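About Drorkadero

Hello, and welcome! If you've landed on this page you're probably wondering what we do all day, so I'll try to tell you the way I'd tell you over coffee.

I started Drorkadero because I was tired of watching good robot arms do the same demo over and over. The arms were lovely. The software around them was a pile of scripts that only one person in the building could run (and in my last job that person was me, so I know what I'm talking about). We write the part in between: the code that looks at a table, decides what's worth picking up, works out how to get there and then keeps an eye on how it's going.

Most of our work right now is with small medical supplies. Pouches, wrapped pads, masks, anything that comes in a soft packet. They're a pain! They fold, they shine, they slide, and a depth sensor looking at clear plastic will tell you all kinds of stories. The arm we test on is a Franka Emika with a parallel gripper, the bins are plain blue plastic, and the work surface is cardboard. You don't need a fancy lab to find out that your grasp planner is bad.

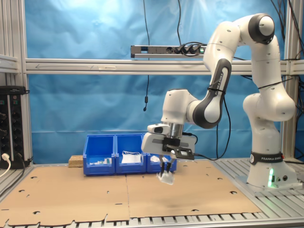
What we make

We have 3 products, and they all talk to each other, though you can take just one if that's all you need.

Florance is the perception side. It takes camera views and gives you back outlines, a guess at what each thing is, and (my favorite bit) a number for how much you should trust that guess. We were stubborn about that number. A planner that knows the camera is unsure can go and take another look before it commits.

Bailly is the planner. Give it an outline and a place to put the thing, and it comes back with a ranked list of grasps and a path for each one. The first version only cared about the middle of an object, and with flat pouches that's a terrible plan, especially when the bulky part is off to one side and the rest is just a flat margin. 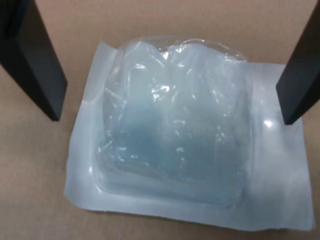 So Bailly now scores the stiff parts and the floppy parts separately, and it checks how wide the fingers have to open before it starts down. That change took us most of March, and I'd do it again. Our test set has 2000 grasps in it, every one labeled by hand, and every release has to get through the whole thing before it goes out to customers.

Vutitz is the tooling, and I'll admit it's the one I'm proudest of. It records camera views, joint positions and planner decisions on one timeline, so when a pick goes wrong you can scroll back and see what the software believed at that moment. It started as a little viewer I wrote for myself, and then everyone here wanted it, and then our customers saw it over our shoulders and wanted it too!

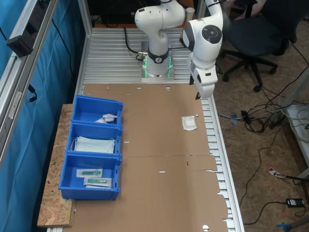 The test table, with the arm at the far end and the supply bins on the left.

Who we are

There are 15 of us. Half the team came from robotics and the rest came from games, web work and one very patient stint in hospital purchasing. We sit close to the hardware on purpose, and everybody who writes code here takes a turn resetting the table. You learn a lot about your own software when you're the one putting the packets back.

Working with us

We usually begin with a 2 week trial on your own items. Send us a box of whatever gives your robot trouble, tell us which arm and gripper you use, and we'll run it through Florance and Bailly and send back the Vutitz recordings, good picks and bad ones alike. If we think our stuff won't help, I'll say so.

We're also happy to hear from students and from people who just like arguing about grasp scoring. Use the contact form and it comes straight to me.

Page last updated 30/01/2026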